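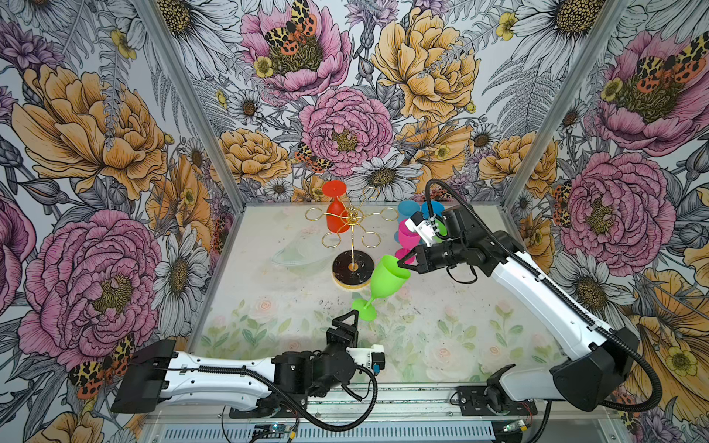

5 Reinigen und Aufbewahren der Gläser

Dieser Abschnitt beschreibt die Einrichtung und den täglichen Betrieb des Gläserspülers Skoren an einer bestehenden Küchenspüle. Er gilt für Weingläser mit Stiel aus Glas, Kunststoff oder Silikon. Zum Abstellen nach dem Spülgang eignet sich ein Ständer, in dem die Gläser kopfüber am Fuß hängen, etwa ein goldfarbenes Modell mit Mittelstange, geschwungenen Drahtarmen und ringförmigen Haltern. Ein solcher Ständer gehört nicht zum Lieferumfang.

5.1 Vor der ersten Inbetriebnahme

1. Absperrventil unter der Spüle schließen und Restdruck am Wasserhahn ablassen.
2. Anschlussschlauch auf das T-Stück aufschrauben. Überwurfmutter von Hand anziehen, danach mit dem Schlüssel um eine Vierteldrehung nachziehen.
3. Spülkopf in die Grundplatte einsetzen, bis er hörbar einrastet.
4. Absperrventil langsam öffnen und alle Verbindungen 2 Minuten lang auf Tropfen prüfen.
5. Spülkopf 11-mal kräftig nach unten drücken, um Fertigungsrückstände auszuspülen.

VORSICHT: Der Spülkopf arbeitet mit Leitungsdruck. Nicht ohne aufgesetztes Glas betätigen — Ausnahme ist Schritt 5, dabei den Kopf mit einem Tuch abdecken.

5.2 Spülen

1. Getränkereste ausgießen.
2. Glas am Stiel fassen und mit der Öffnung nach unten auf den Spülkopf setzen.
3. Glas senkrecht nach unten drücken und 4 Sekunden halten. Bei Silikongläsern nur leichten Druck ausüben und den Kelch mit der zweiten Hand führen.
4. Glas abheben und über dem Becken abtropfen lassen.

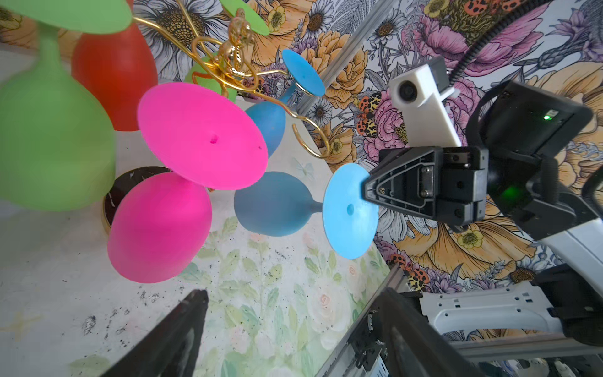
Lippenstift und eingetrocknete Rotweinreste löst der Wasserstrahl nicht zuverlässig. In diesen Fällen den Rand vorher mit einem weichen Schwamm und neutralem Spülmittel abwischen. Scheuermittel und Stahlwolle sind für Kunststoff und Silikon nicht zulässig.

HINWEIS: Gläser mit einem Kelchdurchmesser unter 4 cm können auf dem Spülkopf verkanten. Für sie ist der Aufsatz Clurnow erforderlich.

5.3 Entkalken

Das Entkalken ist nach jeweils 200 Spülgängen fällig, bei hartem Wasser früher.

1. Absperrventil schließen, Spülkopf gegen den Uhrzeigersinn drehen und abnehmen.
2. Spülkopf in Zitronensäurelösung einlegen. Keinen Essigreiniger verwenden — die Dichtung quillt auf.
3. Düsen mit klarem Wasser durchspülen und Spülkopf wieder einsetzen.

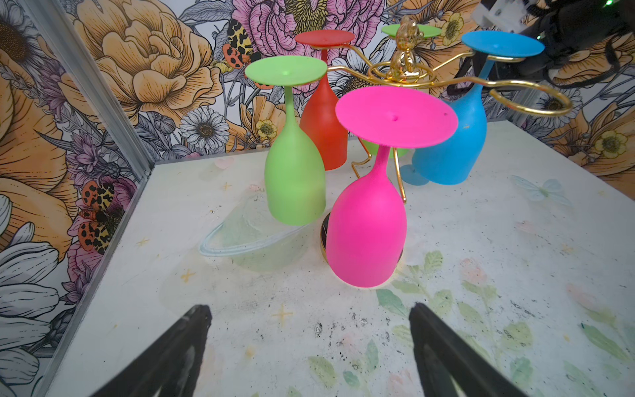
5.4 Störungen

Strahl schwach oder ungleichmäßig: Düsen verkalkt, siehe 5.3. Bleibt der Fehler bestehen, Sieb im Anschlussschlauch reinigen.

Spülkopf kehrt nicht in die Ausgangslage zurück: Rückstellfeder verschmutzt. Spülkopf abnehmen und Schaft abwischen. Kein Öl oder Fett auftragen.

Wasser tritt an der Grundplatte aus: Absperrventil schließen, Dichtring ersetzen (Ersatzteilsatz Sullow).

Stand: 2. Juni 2019. Redaktion: Viktória Sárközi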